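About Saklow Linen Service

Saklow washes and presses linens for small inns and restaurants in the Ernen valley. Aurelio Salinas opened the shop with two washers and one delivery van. Yolotzin Escobedo joined as a partner and now runs the routes.

We pick up every Tuesday and bring everything back folded and tagged. Our minimum order is 152 pieces.
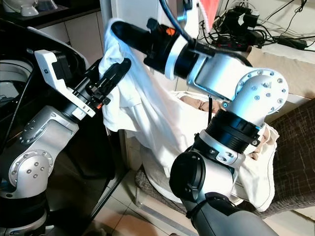
Rental tablecloths come in white and ivory. Call before noon to change an order. The office is on Calimlim Road, next to the feed store.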